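About Us

Hi, and thanks for clicking on the least-visited page of our website! I'm Birgit Reuter, and together with Nosipho Mthembu I run Premlow, a small independent car workshop and used-car check service on the edge of Marnberg. If you came looking for opening hours, they're on the Contact page. If you want to know who's going to be crawling around under your car, keep reading.

How we got started

I trained at a big dealership, the kind with a coffee bar and a showroom floor you could skate on. I learned a ton there and I still like most of the people. But I was spending more and more of my day explaining estimates I hadn't written to customers who hadn't asked for half of what was on them, and one February I'd had enough. Nosipho was working the next bay over. She's an electrical person (I'm brakes, suspension and anything that clunks) and we'd been talking about our own place for so long that our families had stopped listening.

We opened on April 1, 2019, and yes, we got all the jokes. It was a Monday, we had one lift, a secondhand diagnostic reader and a kettle. The first car through the door was a little hatchback with a seized rear caliper. The owner still comes to us, in the same car, which I'm a bit proud of.

The name comes from the old Premlow dairy that used to be in our building. The letters were already on the wall and they were nice letters, so we kept them.

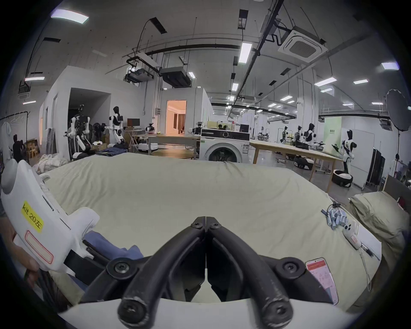 What we do

Mostly the everyday stuff. Oil and filters, brakes, tires, batteries, timing belts, air conditioning, getting you ready for inspection and fixing what the inspector didn't like. We work on gas, diesel and hybrid cars, and Nosipho has her high-voltage certification, so we take fully electric cars as well. We don't do bodywork or paint. For that we'll send you to Heitmann, two streets over, who've straightened out more than one of my own fenders.

The other half of the business is used-car checks, and I'd love to do more of these! You find a car you like, we go and look at it before you pay for it. It's a 90-minute check with a road test, and you get a written report the same day in normal sentences. We tell you what's wrong now, what's likely to need doing in the next year and what we'd expect it to cost. Then you decide. We don't sell cars and we don't take a cut from anybody who does.

I did one last winter on a very shiny station wagon over in Gosel. Lovely paint, fresh mats, smelled like lemons. The front tires were worn right through on the inside edge and there was a bent control arm behind one of them. The seller was as surprised as the buyer, I think. They knocked a chunk off the price, we fitted the new arm, and the buyer drives it to work every day.

Who's who

Me, Birgit. I answer the phone in the mornings, so if it rings a long time I'm under something. I drive a twenty-year-old van and will talk to you about it for longer than you want.

Nosipho Mthembu. Co-owner, electrics, hybrids, mystery warning lights. She has a pile of wiring diagrams at home that she reads on vacation. If your car does something strange only on cold mornings when you turn left, she's the one you want.

Friederike Bauerfeind joined us in our second year, straight out of her apprenticeship. She does most of our tires and alignments now, and she's faster at it than I ever was. She also set up our tire storage, so if you want your winter set kept over the summer, talk to her early. The racks fill up.

Nokuthula Ndlovu runs the front desk in the afternoons, plus the books, the parts orders and the rest of us. She's the reason you get a text when your car is ready, instead of having to call three times.

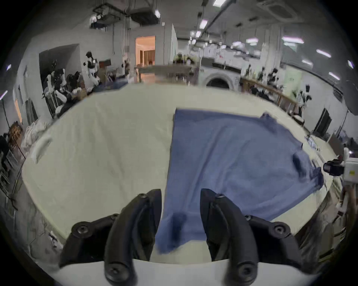

How we price things

I hate surprises on a bill and I assume you do too. You get an estimate before we start. If we find something else once the wheels are off, we call you, and we don't touch it until you've said yes. Your old parts go in a box in the trunk if you want them (brake discs make decent doorstops, apparently).

We'll fit good aftermarket parts where they're as good as the original, and we'll tell you when we don't think they are. Wheel bearings, for example, I'm fussy about. Wiper blades, much less so. If you bring your own parts we'll usually fit them, but the guarantee only covers our labor in that case.

Sometimes the fair answer is that a car isn't worth the repair. We've had that conversation plenty of times and it's never fun, but I'd rather have it before you've spent the money than after.

Around town

Marnberg isn't a big place and we like being part of it. Every fall we do a free lights check in our yard, no appointment needed. Last time we looked at 154 cars over the weekend and went through a frightening number of bulbs. And a lot of cake, thanks to Lieselotte Wiegand from the bakery, who turned up with two trays and stayed to direct traffic.

We also run a basics evening for new drivers: how to check your oil, how to change a wheel without hurting yourself, what the lights on the dash mean and which of them mean stop right now. Parents are welcome and tend to ask more questions than the teenagers. The group is limited to seven so everyone gets their hands on a wrench. Dates go up on the News page when we have them.

Coming to see us

We're in the old dairy building behind the freight yard. Your navigation will try to send you in through the front gate, which is locked, so go past it and take the next left. Park anywhere that isn't in front of the roller door. There's a bus stop at the corner and you can borrow one of our two bikes while you wait, just ask Nokuthula for the key.

For anything bigger than an oil change please book ahead, especially in the weeks when everybody in the county remembers their winter tires at once. If you've broken down or something feels unsafe, call us anyway and we'll do our best to squeeze you in. And if you're only wondering about a noise, drive by and let us listen to it. Listening is free!

Birgit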